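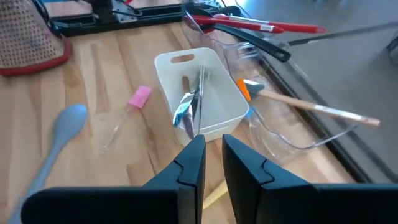
Küchenhelfer auf dem Holztisch im Versuchsraum Tarnitz, aufgenommen am Greifer.

Der Arm hielt an, der Greifer nicht. So fasst der Versuchsleiter bei Gilitz den Fehler zusammen, der seine Gruppe im Oktober beschäftigt hat. Der Roboter sollte Küchenhelfer in einen weißen Kunststoffbehälter einsortieren. »Beim 313. Griff hat jemand die Schutzzone betreten, und der Arm stand sofort. Die Finger haben aber weiter zugedrückt«, sagt er. Dazwischen steckte ein Kochlöffel. Der Stiel brach, verletzt wurde niemand.

Zuerst vermutete man einen Defekt am Greifer. Er wurde ausgebaut, geprüft und wieder eingebaut, ohne Befund. »Damit haben wir 2 Tage verloren. Ich hätte früher in die Protokolle schauen sollen.« Dort stand, dass der Haltbefehl nur an die Armsteuerung ging. Der Greifer hängt an einer eigenen Leitung und arbeitete seinen letzten Auftrag ab. Die Software Carnbridge, die beide Geräte verbindet, meldete trotzdem einen vollständigen Halt.

Warum war das vorher nicht aufgefallen? »Weil die Finger bei einem Halt meistens schon geschlossen oder noch ganz offen waren. Das Zeitfenster ist klein.« Bei der Durchsicht von 611 älteren Läufen fand die Gruppe 21, in denen dasselbe passiert war. Beschädigt wurde dabei nichts, deshalb hatte auch keiner nachgesehen.

Inzwischen ist der Greifer in den Sicherheitskreis eingebunden. Bei einem Halt bleibt er in seiner Stellung und baut keine weitere Kraft auf. Öffnen soll er ausdrücklich nicht: »Wenn er eine Zange hält und die fallen lässt, haben wir das nächste Problem.« Die Änderung hat der Zulieferer Jatoi abgenommen. Vor jeder Schicht wird der Halt jetzt mit halb geschlossenen Fingern getestet, das dauert wenige Minuten.

Am Sortieren selbst wurde nichts geändert. Zange, Backpinsel und Teigschaber gehören weiter zum Programm, auch durchsichtige Behälter, mit denen sich die Bilderkennung schwertut. Nach dem Vorfall gefragt, ärgert den Versuchsleiter der gebrochene Stiel am wenigsten. »Die Anzeige war grün. Danach haben sich alle gerichtet, ich auch.« Die Meldung erscheint nun erst, wenn Arm und Greifer den Halt getrennt bestätigt haben.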